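Section 6. Setting out the cubes on the round table

The box calls the Rania set "ready in moments." Allow longer. Read this section before you tip anything out.

1. Clear the tabletop and wipe it with a dry cloth. Polish makes the cubes slide, whatever the Vovthorpe leaflet says about it.

2. Pick your colors. Pale blue with a little pink is plenty for a first layout.

3. Put the cubes down one at a time, flat on the wood, with a good gap between neighbors.
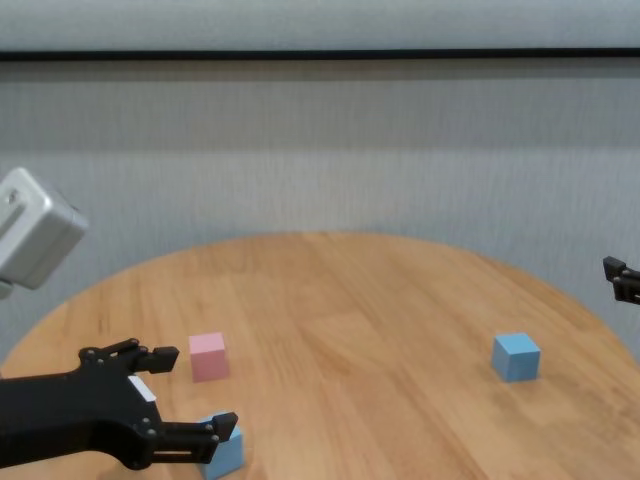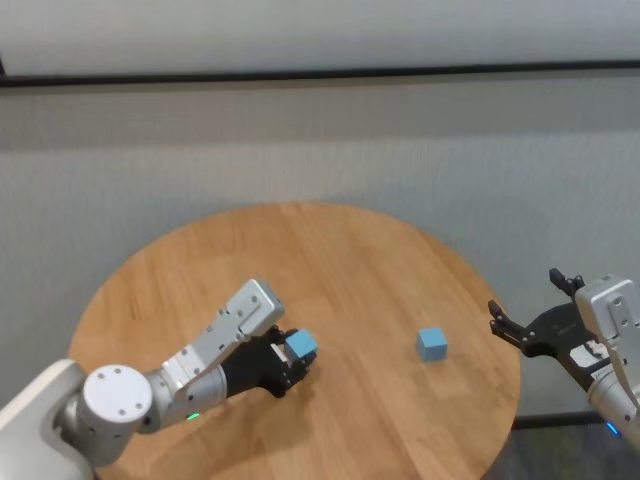 4. Check spacing from directly over the table. From a chair, a round top looks like an oval and gaps at the far side seem smaller than they are.

5. Stack only after every cube sits flat. The leaflet promises towers of 50. We gave up well before that.

NOTE: Wood grain is a poor guide for straight rows. Use a ruler if rows matter to you.

CAUTION: Keep cubes back from the curved edge. Small blocks are a choking hazard for young children.

Spare cubes are listed under part 3668. Check the shade before ordering.

2 comments

Gion Auer
Ordered 3668 in September and got a darker blue. So much for matching.

Seraina Widmer
Is a ruler really needed? I do step 3 by eye and my rows look fine.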